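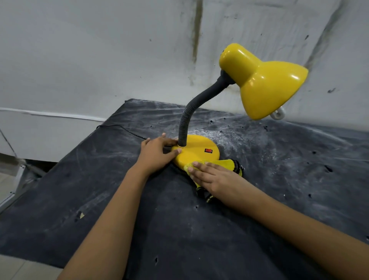
Desk lamp clip, both hands on the base, glove under the right hand.

Splitting wipe and hold segments in Lidunard

The segmenter cuts a head-camera recording into labelled actions before it goes to the policy trainer. The default settings do badly on wiping. Hand speed drops at each end of a stroke, and the tool reads every drop as a new action.

1. Load the recording and set the hand tracks to "left" and "right". Leave "merged" off. In the lamp clip the left hand holds the base near the collar of the gooseneck, so it must keep its own label.

2. Set min_segment to 340 ms. Merike Lūse tested 200 and still got cuts in the middle of strokes.

3. Under Objects, add the lamp and the glove as separate masks. Yellow knit against a yellow base is a hard edge for the colour model, so switch the mask source to "depth + colour". Check the boundary by eye every eight frames.

4. Mark the gooseneck as flexible. If it is left rigid, the pose solver treats base and shade as one body and the error grows whenever the shade moves.

5. Run:

lidunard segment --hands split --min-segment 340 --out wipe.json

6. Open wipe.json and look for any segment labelled "unknown". Relabel these by hand before export.

If the solver stops with error 599, the depth stream is missing. Re-export from Kioko with depth enabled and start again from step 1.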